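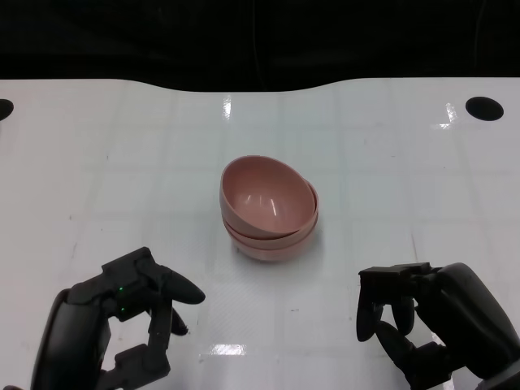 kettlemoss
Has anyone had a Roltton tabletop for more than a year? The store page promises a "permanent scratch shield" on the white gloss and I don't buy it. Ours came in December and it looks fine until the ceiling lights are on, then you get bright streaks of glare all over it, like next to the pink bowls up there. They want 613 dollars for the matte version of the same size. For paint?

dunwich_pete
It's lacquer, and permanent means until you slide a plate across it. I had the Radau one, same claim. Swirl marks in a month.

oatfield
Disagree. Mine is a Radau too, two kids, homework on it every night, and I can't find a scratch. Do you wipe it with paper towels? That'll do it.

dunwich_pete
Microfiber only. I'd like to see your table under a flashlight.

kettlemoss
Okay, but what is the shield supposed to be? I wrote to Roltton and got a paragraph about "advanced surface technology." No hardness rating, no test.

marrowbone7
I paid 600 for a Sarantis because the guy in the store rubbed a key on the sample. Later I noticed the sample was much thicker than what got delivered. Draw your own conclusions.

oatfield
So you think they fake the samples? That's a stretch.

marrowbone7
I think they pick the good one. Same thing to me.

tinlid
Aveletti sells a polish for gloss tops. Worked okay on mine, glare is the same as before.

kettlemoss
Polish for a permanent shield. Right. Has anybody here gotten a warranty claim through for scratches? Any brand.

dunwich_pete
Tried. "Normal wear."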